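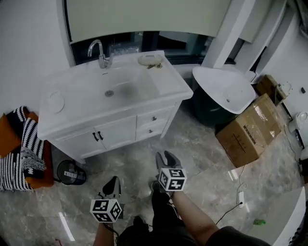
## 3.2 Furnished settings with incomplete fitting-out

**Figure 4.** Vanity unit with integrated basin, large mirror and second basin to the right; cardboard boxes and power strip on the floor.

The second group of settings covers rooms in which sanitary furniture stands alongside objects that belong to other parts of a dwelling. Figure 4 is typical of the group. The vanity unit has a white countertop with an integrated basin, a gooseneck tap at the back edge and a front divided between two doors and two drawers. An armchair with a striped knitted blanket over it and a small black fan share the same floor. In the scheme set out in Section 2 the vanity is coded as fixed-type furniture, the armchair as soft seating and the fan as a portable appliance. The code follows the type of object and carries no judgement on whether the object has been plumbed in or wired.

Fixed-type furniture was divided further by the way its storage is reached. Doors and drawers were coded separately even where they form one front, as the two make different demands on the floor in front of the unit. A hinged door needs a clear arc, whereas a drawer needs a clear rectangle equal to its own width and travel. The handles were coded as well. In Figure 4 the doors carry dark bar handles and the drawers small dark knobs, and the unit was therefore entered under two handle types. Earlier schemes, including the one used in the Omstead survey, allow a single handle type for each piece of furniture. Applied to the present material, that rule would have forced an arbitrary choice in 30 of the 231 settings.

### 3.2.1 Countertop objects

Small objects on the countertop were recorded by position relative to the basin and the tap. The soap dish in Figure 4 is entered as "rear, right of tap", and the small brown object in front of it as "unidentified, adjacent to dish". Coders were instructed not to infer the identity of an object from its neighbour. It would have been easy to enter the brown object as soap, and in the April pilot several such entries were made by one coder and rejected by the other. The instruction was added to the manual after the pilot and the affected entries were recoded.

Marks in the surface itself presented a separate difficulty. The left end of the countertop in Figure 4 shows a circular outline which may be a mark or a cutout. Such cases were given the code "surface feature, undetermined" and left out of the object totals. The alternative – treating every outline as an opening – was tested on the Vorna subset and produced disagreement between coders without adding usable information.

### 3.2.2 Floor objects

Floor objects were assigned to one of three classes: packaging, cabling and loose items. Packaging includes cardboard boxes whether sealed or open. In the setting shown, the larger box is sealed with clear tape and a smaller one stands behind it with a white cable on top. The cable is coded as cabling and its support is noted in a separate field, so that cables lying on the floor can be told apart from those lying on other objects. The power strip in front of the large box and the thin black cable leading from it both fall within the cabling class. The small green object near the lower right could not be named and is entered as a loose item.

The distinction matters for the estimate of free floor area. A box removes its full footprint from the area available for standing or for opening a door. A cable removes very little area but may divide the floor into parts, and a simple sum of footprints does not capture this. We therefore report two values for each setting, the unobstructed area and the largest undivided area. On floors with a strong pattern, such as the glossy grey marble pattern in Figure 4, thin cables were missed more often at first coding than on plain floors, and all patterned floors were coded twice.

### 3.2.3 Reliability

The full set contains 3,000 object entries, each made by 2 coders working separately. Disagreements were settled by discussion with reference to the manual, in the version dated 28 July 2022. Most concerned the line between fixed-type and movable furniture. The tilted white basin to the right of the mirror in Figure 4 is a case in point. One coder entered it as wall-mounted and the other as a pedestal type, on account of the dark green cylindrical form beneath it. The final entry is "basin, mounting undetermined", and the cylinder is listed as a separate object. The same rule was applied to comparable cases in the Skiltine and Rozīte subsets.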